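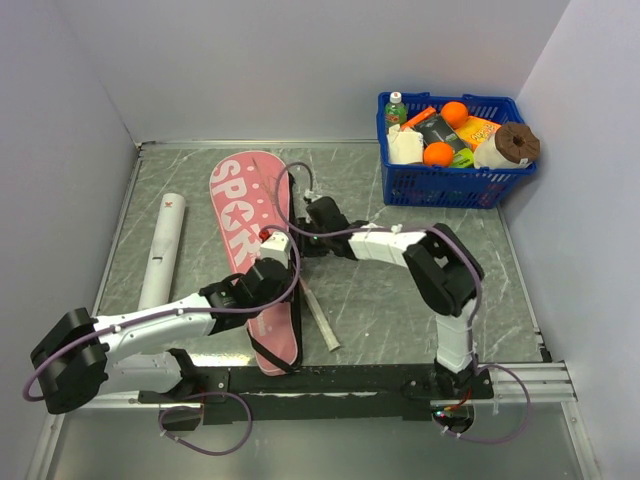
Fallwood sells its two-arm bench station as a package, and the price on the quote is not the price you end up paying. We bought one in June for our pack-and-sort trials and I kept the budget sheet, so this review is mostly about money and space, with some notes on daily use. The package covers two arms, the mounting beam, the walled work surface and the cabling. Our usual test load is a mix of household and sports goods, and a long item like the pink racket bag shows quickly how much of the surface you really have. With that lying between the arms and a full grocery basket parked in the back corner, there is not much room left for sorting. If your products are long, get the dimensions from Fallwood before you sign anything and lay them out with tape on a floor.

Build quality first. The arms are solid and the joints have no play that I can feel by hand. The surface wipes clean and has not scratched so far. It does throw back light near the front, and we ended up changing the lamp over the station. Budget for lighting if your room has hard overhead lights. The lamp we settled on was a Fikre, $80, and it was money well spent.

The cables are the weak point of the package. They run outside the arms, held on with small ties, and they need generous loops so the elbows can move. That is normal at this price, but ties are a consumable and you should treat them that way. We buy them in bags of 100 and check every tie at the start of the day. The quote did not include any spares.

Grippers are the next line to plan for. The standard pair handles boxes and firm packages without trouble. Soft goods and thin handles are harder, and we lost more time there than anywhere else. Alel makes replacement fingers that fit the same mount for $57 a set. We bought two sets and should have bought four.

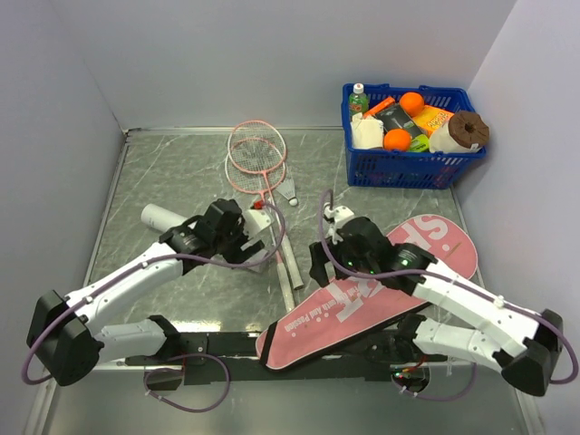 Setup took longer than planned. Fallwood's manual is clear on mounting and vague on everything after that, and we paid $625 for an extra day of on-site help. Yevdokiia Panasiuk, who runs our floor, thinks we could have skipped it if the wiring diagram had been complete. I agree with her. Ask for the current diagram with your quote and see what they send.

We also priced the Gernalero station. It has a deeper table and internal cabling, and it costs enough more that we could not justify it for trial work. For a production line running two shifts I would look at it again.

Things I would put in the budget from the start: spare fingers, ties, a lamp, one day of help, and a box of real test items. Use your own products for that last one. Round fruit, soft wrap, tubes and rackets all gave us different problems, and a set of sample blocks would have told us very little.

Would I buy it again? Yes, for trials and training. Four stars. The missing star is for the cabling and the manual.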